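4.2 Where readers say they gave up
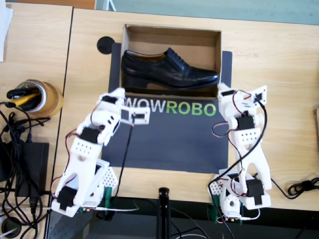 Figure 3. A black laced dress shoe in an open cardboard shoebox.

I started this part of the study with a question I have been asking friends for years: when you quit a novel, do you know where you quit? I mean the page, or at least the chapter. Most of the people who wrote to me were sure they did, and most of them were off by a long way (so was I, with two of my own abandoned books, and I had even left the bookmarks in!). Pascal Ostermann, who read through the letters with me, thinks we remember the last thing we could picture and call that the stopping place. I like this idea a lot. A single object on its own sticks in the mind far better than a conversation does, and one black dress shoe in its cardboard box, laces and all, as in Figure 3, is just the sort of thing readers handed back to me when I asked what they remembered of a book they never finished. They gave me a shoe, a teapot, a wet coat on a hook. Hardly anyone gave me a plot.

The letters came out of the Prokcombe reading survey, which pulled in 3469 replies, far more than I had any right to expect from a questionnaire that long. I can't claim to have read every one closely. For this section I picked out the people who had dropped a novel and later gone back to it, and then I sat down with 19 of them for a proper talk. Some of those talks ran all afternoon, and one lady brought her copy along and read me the page she had hated at sixteen, laughing the whole way through.

What surprised me was how often the title did the damage. People had made up their minds about what kind of book it was before they opened it, and then spent fifty pages cross that it was something else. One man took a family story for a war novel and kept waiting for the war. When he tried again, knowing better, he finished it over a weekend and bought a copy for his sister.

School came up too, of course, but less than I had guessed. I had a whole page of notes ready on set texts and teenage boredom, and I ended up using very little of it. Readers were more likely to blame a bad winter, a new baby or a long train commute that suddenly ended. The book got tangled up with whatever else was going on, and they put both away together.

I should say that two of the people I talked to changed their story between the letter and the interview. I have kept both versions in the counts for Section 4.3, marked as doubtful, and Pascal would have left them out.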